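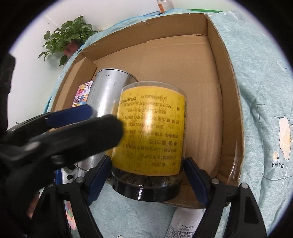
Page 2 of 39

**Thread: Packing demos with hand-held grippers, how much correction to leave in**

---

**rennie_bench** wrote:

Picking this up from page 1. The task is still groceries and household items into a cardboard box, two hand-held grippers, one operator. The jar is the item that causes the trouble. It has a smooth wall, a printed label and a black lid, and in the demo above it is held with the lid down.

We have 401 demos for this task. In a fair share of them the operator closes, feels the jar shift, opens slightly and closes again. The question is whether to cut the second close out before training or leave it.

---

**fosum_tk** wrote:

Leave it. If you trim every regrasp, the policy never sees a jar that sits badly in the fingers, and it will see plenty of those at run time.

---

**Arnwood4** wrote:

Disagree. A regrasp in a hand-held demo is driven by what the operator feels through the handle. Your camera does not record that. The policy gets two nearly identical views, one labeled "close" and one labeled "open a bit," and learns to dither. We had exactly this with spice tins in June. Trimming fixed most of it.

---

**fosum_tk** wrote:

> learns to dither

How long was your action chunk? With short chunks I would expect dithering whatever you do to the data.

---

**Arnwood4** wrote:

Short. I take the point, but we changed only the data between runs and the dithering dropped.

---

**btosh** wrote:

Orientation is a separate problem and I would sort that out first. Is lid down the goal, or is it just how the jar came up in that demo? If the operators choose freely, you are training on two tasks under one name. Write it into the instructions: lid up or lid down at release, same for everyone.

Second point, the other gripper. Its front finger overlaps the edge of the label in that view, and it is blurred. If it is only passing through, have the operator park it before the jar is grasped. If it is meant to steady the can, say so in the task notes. An idle second hand drifting through the view is hard to learn from.

Beathag Tosh

---

**rennie_bench** wrote:

Orientation was left free. I assumed variety would help.

I can't say what the second gripper was doing there without going back to the recording. Operators were told to use both hands "as needed," which in hindsight is loose wording.

---

**Nellton_lab** wrote:

Has anyone tried the same task by remote control instead? We ran box packing on a leader-follower setup. It was slower per demo, but the operator feels much less, so the corrections are all made by eye. That takes care of Arnwood4's objection without any trimming.

---

**Arnwood4** wrote:

It does, at a price. Our remote operators hit the box wall constantly and took up to 2 minutes on a single item. I would still collect by hand and clean the data afterward.

---

**fosum_tk** wrote:

Cleaning by hand means somebody decides what counts as a mistake. Two people labeling the same demo will put the cut in different places. Tag the regrasps, train once with and once without, and compare on the real arm.

---

**rennie_bench** wrote:

Will do it that way. Plan as of 14/09/2025:

- tag regrasps, no cuts to the originals
- train both versions with the same chunk length
- new demos: lid up at release, idle gripper parked outside the box
- old demos sorted by final lid orientation and kept as separate sets

---

**btosh** wrote:

Also fix the start position of the jar for the comparison runs. Otherwise you will be arguing about placement next.

---

**Arnwood4** wrote:

And please post the failures as well as the success rate. A dropped jar and a jar released too high need different fixes.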